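Second October at the Haltetti warehouse, and the sorting line has been running long enough that I can say what it did to us.

Before Jeviteo went in, we had 4 people on small goods. You took a tote, picked out the packets, matched them to the order and boxed them. Now the line does most of the matching and 2 of us handle what it kicks out. The other 2 moved to returns. They kept their pay, but one lost the early shift and is still sore about it - I would be too.

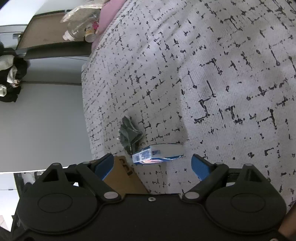
What gets kicked out is nearly always the soft and shiny stuff. Anything crumpled, anything in clear wrap, anything with no flat side. A hard carton goes straight through. So my day used to be a mix of easy and annoying, and now it is all annoying. My hands are less tired at the end of a shift and my head is more tired.

On 14th October the screen showed 2,641 items for the shift. The old crew never got near that. The supervisors like the number. I don't mind it, but it leaves out the reject bin, and I have asked twice to have that added.
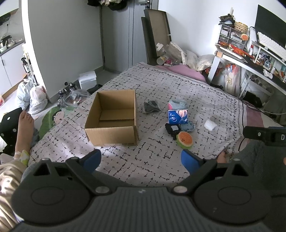 Training was one morning and a binder. Most of what I know about clearing a jam I learned by standing next to the Niskanen technician and asking. He's gone now and the binder still has the wrong page for the side belt.

They say the Premix building gets the same setup next. If you work over there, ask about shifts before it goes in. We asked after.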